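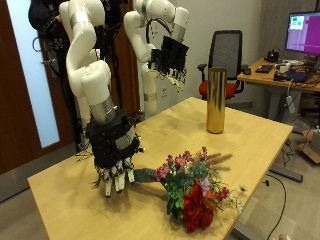 Most of the rules you will be handed about working near robot arms were written for a machine bolted down behind a fence, doing one job to one kind of part. Read the standard local rules used at Rondbridge (481, the "shared bench" sheet) with that in mind. Clause 2 asks for "a defined workpiece of known shape and mass". Now try to apply it to a bouquet lying on a table, with red roses at one side, feathery grass stalks sticking out past everything else and a wrapped stem end right beside the fingers. What is its shape? Where is its edge? You can weigh it, I grant you, but the number tells you very little about what a leaf will stand.

I am not saying the sheet is useless. I am saying that people tick it and stop thinking. Please come to the seminar having read it properly, including the annex, which last year's group had plainly skipped.

Points to argue about

Speed limits. The sheet gives one limit for the arm and says nothing on the fingers. A slow arm with a quick hand still pinches. Selma Živković's answer is to set the limit at the fingertip and work backwards. I think she is right, though it makes the sums longer and I have yet to see a lab keep it up past the first month.

Two arms over one table. Each arm gets its own risk form, and both forms can be perfectly in order while the pair is not. Ask who has signed for the space between them. At Drendholm the answer in December was that both supervisors thought the other one had.

Shiny things. A polished metal vase throws back streaks of light, and some depth sensors cope badly with that. The sheet lists "reflective surfaces" under housekeeping, next to spilt coffee. Should it be there? Špela Vukadinović wants it moved to sensing. I would want to see test results before moving anything, and so far we have 10 trials, all done by the person who proposed the change.

Cables. Clause 40 says they must be "managed". Managed how? Write down what you would accept and what you would send back. "Tidy" is not an answer.

Stop buttons. Everyone agrees on these, which makes me nervous. Check reach from a sitting position as well as standing.

A word on the Pavlow checklist, which several of you have asked about. It is shorter and better written than ours. It also lets the same person fill it in and approve it, so I would not copy it without changing that.

For next time

Pick one clause and rewrite it so that a stranger could tell whether it had been met. Half a page is plenty. Send it to Radka Halilović, not to me – she is collecting them for both groups.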